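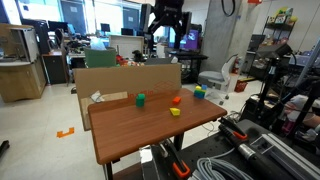

Corrado Sanna
Product Support Engineer, Grovimum

Fingertip pads, orange (replacement set)
Product notes and safety information
Updated April 28, 2021

Please read these notes before you fit or reorder the orange fingertip pads. They cover a fault we confirmed in March, in which a pad works loose from its carrier while the gripper is holding a part. Pads from batch 129 are affected. Pads from other batches are not.

What the product is

The pads are soft, moulded covers for the two fingers of the Lu gripper. They are meant for light pick-and-place work with small, dry objects: toy blocks, short cylinders, wedges, cartons and the like. Each set contains two pads, two carriers and four screws. The gripper body and mounting plate are sold separately.

What went wrong

Maricel Villanueva reported the first case from the Skustbridge workshop. Her team was running a sorting job with coloured blocks on a low table. The arm had picked up a wedge and was moving back when one pad peeled away from the top of its carrier. The wedge dropped and the finger closed on nothing. The controller still read the grip as good, and the arm carried on to the next position with the bare carrier exposed. It scraped the table top before Lesego Sithole pressed the stop button. No one was hurt.

We had the pad back within the week. The adhesive had been applied short of the upper edge, leaving a gap that opened a little more each time the finger flexed. On our test bench at Wovuldale, pads from the same batch began to lift after 3000 cycles. We found 59 sets from the batch still in stock and have scrapped them.

Sloped parts make the fault show sooner. A wedge pushes the pad upwards as the fingers close, where a flat-sided block presses it straight back against the carrier.

How to check your pads

Stop the arm and isolate the power before you put your hands near the fingers. Pausing the program is not enough.

The batch number is moulded into the back of the carrier, so the carrier has to come off. Undo the two screws, read the number and look along the top edge of the pad. If the number is 129, do not refit it, even if the edge looks sound. If it is any other number and the edge is flat, refit the carrier and tighten the screws by hand until they stop.

Controller setting

The missed drop was a separate problem. The grip check was looking at motor current only, and a finger closed on its end stop draws much the same current as one holding a part. Odette Gaillard has changed the check so that it also compares finger position with the expected width of the part. The change is in the current controller release. Until you have installed it, keep arm speed at or below 80 mm per second when anyone is working within reach - and keep the stop button on the operator's side of the table.

Replacement and ordering

Affected sets are replaced free of charge, fitted or not. Send the batch number and your delivery address to Amedeo Benedetti in the spares department. You do not need to return the old pads unless one has come off in use, in which case please send us the pad and its carrier together, uncleaned.

New sets are in stock and carry a green dot on the packet.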